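The Long Life of Small Soft Things

Why the toys we keep are hardly ever the ones we paid the most for

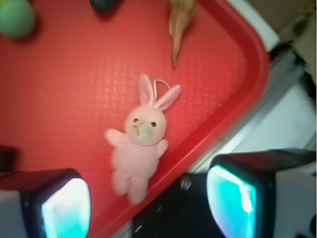 A drawer in Muner

My grandmother kept a drawer in her kitchen in Muner that was meant for dish towels and held, as far back as I can remember, mostly stuffed animals. There was a bear with one good ear, a duck gone flat from being slept on, and a gray thing we all called the mouse (my aunt still insists it was an elephant). Whenever one of us came down with a cold, the drawer was opened and we were allowed to choose, and I can still feel how serious that choosing was!

The mending years

The town once had a shop, Foulkes, that sold buttons and thread and would sew a toy back together while you waited. I went in every November with something that needed stuffing, and I came home each time with a seam in the wrong color, which I learned to love. My bear has 2 green seams and a brown one.

What gets kept

When we finally cleared the house, we gave away more than 800 books and a perfectly good sofa without much fuss, and then spent a whole afternoon on the drawer. The duck went to my cousin in Atach. The mouse, or elephant, lives on my bookshelf now, leaning a little to the left, and my daughter has begun asking for it when she has a fever.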